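The editor of the Kukgate Quartey answers the phone at 6 in the morning already sounding as if she has been up for hours. She has. On Wednesdays the weekly goes to print, and the front page still has a hole in it.

"I love this part," she says. "You've got a ferry story, a school story and a row over parking, and you have to pick which one people see first at the bakery!"

The Quartey sells some 2,000 copies in and near Kukgate, and for 13 years it has run a column that reads the other papers for its readers. It began as a half page of clippings. Now it takes up a full page, with headlines from the Skasia dailies set side by side (the big stories, but also the odd little ones from page 10) and a line or two of background under each.

"People think all the papers say the same thing," she says. "Then you put them next to each other and wow, they really don't. In May there was a vote on harbor fees. One paper called it a rescue, another called it a tax, and Hiso put it under the weather!"

Hiso is the evening paper, and she is plainly fond of it. She reads it last, with a pencil, and says its headline writers are the best in the region.

The page is put together by 2 people, the editor and a translator who works from home. They argue over verbs more than anything.

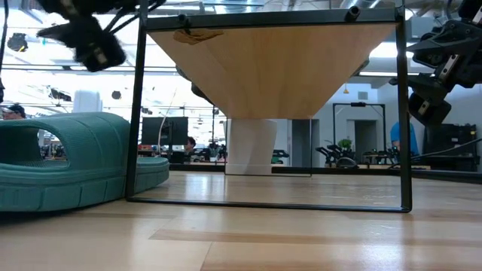

"Is it 'urges' or 'demands'? We once spent a whole lunch on that," she says. "And I'd do it again, because a reader wrote in and said she'd noticed we changed it between editions. She noticed! That made my month."

She would like to add the farm weeklies next, if she can find the space. The parking row, by the way, got the front page.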